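Urari Desktop Disassembly Set, data card

Summary
Recordings from the Gillbridge refurbishing shop, where a robot arm shares the opening and stripping of desktop towers with bench staff.

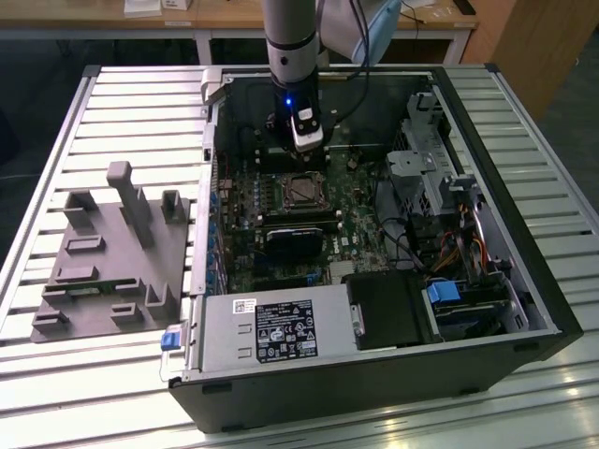
Sessions are capped at 30 minutes. Version: November 2022.

Effect on staff
Technicians now do less reaching into cases and more fixture setup and fault logging. 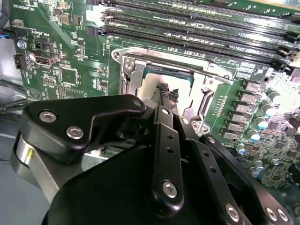 Processor and memory work still needs a technician's sign-off.

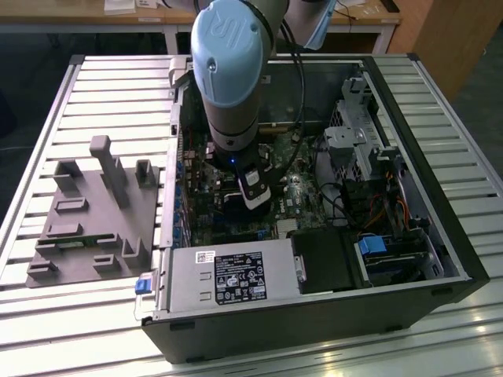 Contents
714 episodes, up to 200 seconds each.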